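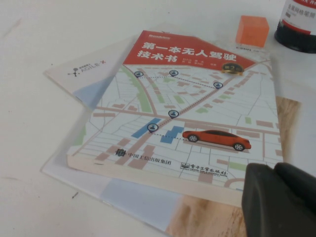 In what order should a shared study table be cleared when books, loose sheets and pens have been left on it together?

Posted by Roltdale Study Room, 2023-04-26

Our room has 11 tables and a collection of 344 books, most of them technical paperbacks in English and Chinese. The tables have white tops and are used by successive groups throughout the day. We are preparing a short written procedure for staff and would welcome advice from other rooms of similar size. We would also like to know how others handle loose sheets that carry no name.

Skestholm Reading Room

Clear the books first, then the paper, then the pens and small items, and wipe the surface last. Books are the heaviest things on the table and the easiest to return, and the papers beneath them cannot be sorted until they have been lifted.

In our room the procedure is as follows. The staff member checks each book for sheets tucked between the pages and places the book face up on the cart. Books are not stacked on top of loose paper at any point, including on the cart itself. A paperback left lying on an uneven pile for an afternoon will begin to take the shape of the pile, and the corners of the lower sheets will curl.

Loose sheets are then gathered into one pile without being sorted at the table. Sorting takes place at the desk, where there is room to lay the sheets out. We use three groups: printed sheets that belong to the room, sheets that appear to belong to a reader, and blank sheets. Blank sheets should be turned over and looked at closely before they are put back in the paper tray. A page that looks blank at arm's length may carry a line of very small print or a penciled note.

Unclaimed sheets with writing on them are kept in a folder at the desk for 2 weeks. The folder is marked with the table number only. We do not read the contents beyond what is needed to find an owner.

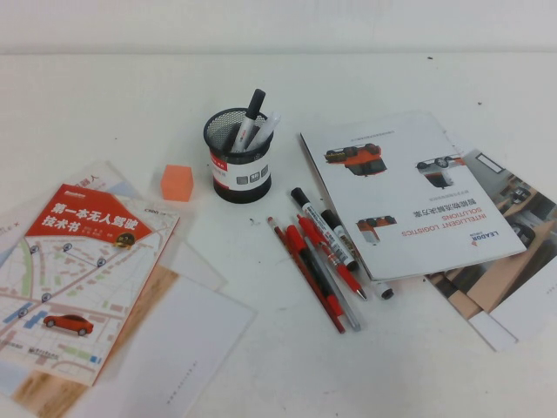
Pens and markers are returned to the holder with their caps on, and any pen without a cap is set aside. We ask that markers be kept in the same holder as the pens, although other rooms separate them. Our only firm rule is that the holder should not be so full that a pen has to be forced in. When a table has been used by a large group there are usually more pens than the holder was meant to take, and the surplus is returned to the desk drawer. Erasers are kept beside the holder. A small one dropped into a mesh holder goes to the bottom and stays there until the holder is emptied.

For the surface, a damp cloth is sufficient for most gray smudges on a white top. Pencil marks that remain may be removed with a clean white eraser. We advise against abrasive pads, which dulled two of our tables within a single term.

Sandoval Branch Desk

Return everything to the shelf at closing time.

Zesasitz Learning Center

We agree with most of the procedure given by Skestholm but differ on two matters.

First, we do not place books directly on the cart. Each book is compared with the shelf list at the table, with particular attention to the edition. Technical titles are often held in more than one edition, and the covers may be nearly the same apart from a small badge. The book titled 第一本无人驾驶技术书 is a case in point – the second edition is marked with 第2版 in a round badge at the end of the red band, and the title gives no other indication. Staff who do not read Chinese are able to match the characters on the badge with those on the list, provided the list has been printed at a reasonable size. Ours was reprinted in March for this purpose.

Second, we keep unclaimed sheets for 4 weeks. Readers attending evening courses may not return sooner, and the folder takes up very little space.

With regard to the pens, we have placed a printed label around each holder showing the table to which it belongs. The label should go around the middle of the holder, where it does not catch on the pens or slip off at the base. Paper labels last for a few months in our experience. Clear tape over the full width of the label extends this, but it leaves a residue on mesh when removed, and we now fasten the two ends of the band to each other and leave the mesh free of tape.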